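From: Larasati Chin
To: lillcombe-halls list
Subject: Re: [lillcombe-halls] Double booking on the upstairs room, again

Hi Danuta, hi all,

Danuta Tomaszewski wrote:
> Does anybody else have trouble with the calendar showing the
> upstairs room as free when it isn't? We had a choir and a
> birthday party both turn up at 6 pm, each with a confirmation
> email. I've been through the settings and can't see what I did
> wrong. Radosław thinks it's the setup time. I'm about ready to
> go back to the paper diary.
>
> Also, is there any way to stop people booking the whole building
> when they only want the kitchen?

Please don't go back to the paper diary! We had exactly this at Trurbridge last April and I think your Radosław is on the right track (is that Radosław Sikora or Radosław Sadowski? I get mail from both of them and I'm never sure who is doing what over there).

The thing that got us was that setup time and booking time are kept in separate places. If the choir asks for the room from 6 and you add their half hour of setup by hand afterward, the calendar the public sees doesn't know about that half hour until you hit Refresh on the space itself - the one on the space page, not the one on the booking. So the party comes along, sees a nice clear evening, and gets its confirmation. Yours sounds a bit worse than that if both of them were told 6 pm on the dot, so I'd also check whether the upstairs room is in there twice. Ours was! Somebody had made "Upstairs" and then later "Upstairs Room" and both could be booked. We only spotted it because the prices were different.

If you do find 2 of them, don't delete the older one right away. Move its bookings over first, then set it to hidden and leave it alone for a month or so. Danuta Jasińska deleted hers at Botach and the regulars all vanished off the calendar, and she spent a whole evening typing the dance class back in from old invoices.

On the kitchen question, yes, you can do it, but the setting is in a silly spot. Go to the building, then Combinations, and untick the box that says spaces can only be hired together. I'd leave the whole-building option on for weddings and so on, just put it at the bottom of the list so it isn't the first thing people click. We also changed the name from "All Spaces" to "Whole Building (all rooms, full rate)" and the accidental ones pretty much dried up after that. People read prices, they don't read notes.

One more thing while I'm on it. If your hirers are getting the confirmation before you've approved anything, look at the auto-approve line under each room. It's on by default for new spaces, and I think it's a bad default. I like to have a look at who's coming and what for before they get the email with the door code in it. It adds a bit of work in the mornings, but I do it over coffee and it's fine.

Does anyone know if the Ostrowski people ever got their deposit refunds working through the calendar? We still do ours by bank transfer and I'd love to stop. I wrote to them a while back and haven't heard.

Danuta, if you want to go through the rooms together, call me any time after 4 and have the space page open when you do, it's a lot quicker than me trying to write it all out.

Larasati
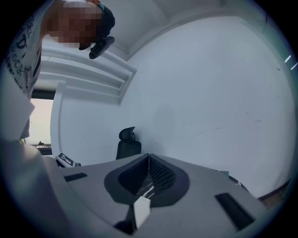
PS - if you export the bookings before you start moving them, pick the spreadsheet option. The other one leaves out the hirers' phone numbers, and you'll want those if you have to ring the choir.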